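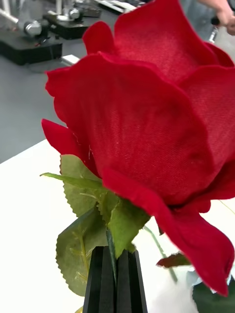 Figure 1. Fabric rose held at the stem by a two-fingered gripper, wrist camera view.

Service Automation: An Introduction
Handout 3: Can machines do the chores yet?

Module leader: Parveen Karunaratne
Seminar tutor: Hayley Lambert

Purpose of this handout

This handout accompanies the third lecture and should be read before the seminar. It sets out the terms used in class when judging whether a machine can carry out a household or shop-floor task. Students are not expected to have any background in engineering. Those who missed the second lecture should first read the notes on sensing, as the terms "wrist camera" and "fixed camera" are used below without further explanation.

1. What counts as a chore

For the purposes of this module, a chore is a short manual task which an adult could learn by watching it once, and which is normally done as part of some other work. Clearing a table, pairing socks, refilling a shelf and putting stems in a vase are all chores under this definition. Welding a car door is not, although machines have done it well for decades. The factory task is prepared in advance: the part arrives in the same place, at the same angle, and is always the same part. The household task is seldom prepared at all.

Students should take care with the word "can". A machine that has completed a task once, with an engineer beside it, has shown that the task is possible. An employer or householder will usually mean something stricter, namely that the task will be completed on most occasions, without help, at a cost and speed that are worth having. Written work should state which meaning is intended.

2. The case of the artificial flower

Flower handling is used throughout this unit. It is ordinary shop work, found in gift shops, hotels and display departments, and it brings together several difficulties that are usually taught apart.

Consider the rose in Figure 1. The bloom is far wider than the stem and its petals flare outwards. The leaves beneath it have toothed edges and spread in different directions. The fingers of the gripper are flat and close on the stem, which is the firmest part to hold and also the narrowest. From the wrist, the flower itself hides a good deal of what lies behind it. A camera in this position gives a close view of the grasp and a poor view of the place to which the flower must be taken.

The following points will be taken up in the lecture.

Choice of grasp. A person picking up a flower looks for the stem without thinking about it. A machine must separate the stem from the leaves, which may be much the same colour, and must approach without catching them.

Slip and turn. Two flat fingers resist a straight pull fairly well. They are less good at preventing a thin round object from turning, particularly when it carries a wide head at one end.

Soft parts. Fabric petals bend when touched and do not always return to the same shape. A planner that treats the flower as a solid block will make errors near the rim of the bloom.

Clutter. Where several stems are laid on one surface, lifting one may move the others. The position recorded a moment earlier is then out of date.

3. A worked illustration

Imogen Sugden's coursework from a previous year concerned the filling of display vases at Flirlow, a homeware shop. She recorded 249 attempts by a single arm to place one artificial stem in a wide-necked vase. The arm took up to 20 seconds per stem. Most failures occurred at the neck of the vase, where a leaf caught on the rim, and comparatively few at the moment of grasping. Her report recommended changing the vase before changing the machine. The full report is held in the module folder and is recommended as a model of clear layout.

The shop manager, Denise Lightfoot, observed in her reply that staff did the same job while serving customers. Students should consider how a comparison of speed ought to treat work of this kind.

4. Preparation for the seminar

Choose one chore from your own home or workplace and carry it out slowly. Write down each point at which you used touch, each point at which you could not see your own hand, and each point at which you changed your grip. A list of 10 entries is sufficient.

Then answer the following in no more than one page.

Which step would fail first if you wore thick gloves?
What could be altered in the room, the furniture or the packaging to make that step easier?
Who would notice if the chore were done badly, and how soon?

Notes should be handed to Hayley Lambert at the start of the seminar. Students attending the Saturday group should hand them to Amber Mapplebeck instead.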